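Polling Place Walkthrough: Lurnia Hall, Tonham
Fudley Elections Office, August round
Status: ready to open, 2 items to fix

Lurnia Hall is back on the list and I could not be happier. When the old site on Tawhiri Road closed, a lot of people in this end of Tonham had a long trip to vote, and turnout showed it. Now there's a polling place they can walk to! The checklist below follows the usual order, starting at the street and finishing at the ballot room. Comments are mine, and longer than the form has room for.

OUTSIDE

Street sign visible from both directions: OK
Comment: The sign goes on the bracket by the bus stop. It used to be tied to the fence, where the hedge ate it.

Accessible parking marked and level: OK
Comment: Fresh paint, nice wide aisle, and the van space is closest to the ramp, exactly as the site plan shows it.

Path from parking to entrance free of trip hazards: FIX
Comment: One paving slab has lifted next to the drain. You'd catch a walker on it for sure. The hall has already ordered the repair. If it isn't done by setup, cone it off and send people along the left side, where there is plenty of width for a wheelchair.

Ramp and handrails: OK
Comment: Solid on both sides, no wobble. Lovely ramp, really.

Campaign boundary measured and chalked: OK
Comment: Measured from the door voters use, which at this hall is the side door. Last time it was taped from the front steps and there was a polite but very long argument over a yard sign. Please use the side door! The mark falls just past the second tree, and campaigners have a good patch of shade on the legal side of it, so everybody should be comfortable.

ENTRANCE AND LINE

Door stays open without a wedge: OK
Comment: Hold-open latch works and lets go when the alarm is tested.

Room for the line indoors: OK
Comment: The corridor takes most of a morning rush. Keep the line to the right so that people leaving don't have to squeeze past. Put chairs along the wall at the halfway point. Voters used them all day at the spring election and several said thanks on the way out.

Posted occupancy limit: OK
Comment: The card by the door says 143 for the main room. We will never get near that, but the greeter should know the number.

Language and rights posters at eye level: OK
Comment: Hang a second set lower down for people who are seated. It takes a minute and it's a great habit.

MAIN ROOM

Exits clear and signs lit: OK
Comment: All 4 exits open freely. The one behind the stage sticks a little at the top, then goes. The stacked chairs that tend to creep in front of it need to live in the store room until we're packed up.

Extinguisher in date: OK

Cords and cables: FIX
Comment: The check-in tables are on the opposite wall from the good outlets, so the extension cord crosses the walking route. I'd much rather move the tables. Turn the layout around, run everything down the window wall, and the cord problem disappears. New sketch is in the site folder. If anyone objects to the new layout, try it for ten minutes first, because it also gives a better view of the door.

Booths private from all sides: OK
Comment: Stand at the check-in table, then at the observer chairs, then in the doorway. If you can see a hand marking a ballot from any of those, turn the booth. The window wall needs its blinds down after lunch when people start walking past outside.

Accessible booth usable from a wheelchair: OK
Comment: Test it seated. Please don't just look at it.

Observer area marked: OK
Comment: Close enough to see and hear check-in, far enough from the booths. I love this hall for that. Some of our sites make you pick one or the other.

BALLOTS AND SEALS

Ballot box in sight of poll workers at all times: OK

Seal numbers read aloud and written down by 2 people: To do at opening
Comment: Read them aloud even if it feels silly. Anyone in the room, from any party or none, gets to hear it, and that's a big part of why people believe the count.

Spare ballots locked away: OK
Comment: The cabinet lock is new. Key stays with the site lead and goes in the sealed envelope at close.

Emergency procedure sheet on the lead's table: OK
Comment: If we have to evacuate, people go first, always. Ballots go second, and only if it's safe. Everybody on the crew should be able to say that back before doors open.

CLOSING COMMENTS

Recheck the slab and the new table layout the evening before setup. The crew briefing is at 5:30 a.m. in the kitchen, coffee provided, and it's worth being early for the good mugs.

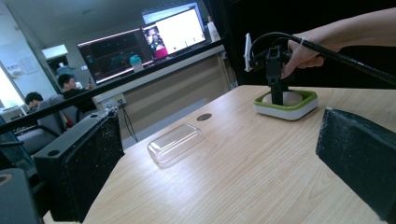

Photo: Fudley Elections Office

Next site in this round: Tawhiri Road annex, drop box only.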